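Teaching by Hand: Our Laundry Month Gallery

Welcome, and thanks for stopping by! I'm Sewwandi Munshi, and I look after the home demonstrations side of the Skerkbridge project, which is a grand way of saying that I spend a good part of my week folding other people's shirts. In May we set ourselves the job of recording 843 folding demonstrations in ordinary bedrooms, on ordinary beds, with whatever blankets and pillows happened to be living there at the time. I wanted a page where families, friends and the odd curious neighbour could see what all the fuss was about.

A little background for anyone new. The robot learns its folding from people. Someone holds a gripper in their own hand, does the task the way they'd like it done, and the recording goes off to be turned into training material. We also do a smaller share by remote control, with the operator sitting at a desk moving a pair of handles (lovely for slow, careful jobs, a bit maddening for socks). Of the 843, we kept 582 after review, and I'm awfully proud of every one of them.

You do get better at it. My first 10 shirts looked as though I'd folded them wearing oven mitts, and my colours were all over the place too, white on white on cream, until Després at the next desk suggested saving the pale shirts for darker bedding. By the time I'd done 50 I had quite stopped thinking about my fingers and had started thinking about hems. You learn to go in low, close gently, and hold still for a breath before you lift. Sleeves come first in our house style, though the Vostasero crew fold from the bottom up and we've agreed to be civil about it.

On to the gallery, then. Click through for the larger size.
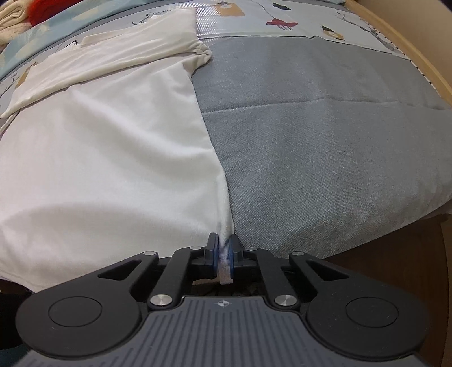

White tee, grey blanket: blue finger pads closed on the hem, one sleeve already lying across the body.

If you'd like to have a go yourself, we're running practice afternoons again once the next batch of grippers is back from Flaltero. Bring a favourite T-shirt, and wear something with sleeves you can push up. There's always tea on, and usually a slice of something to go with it.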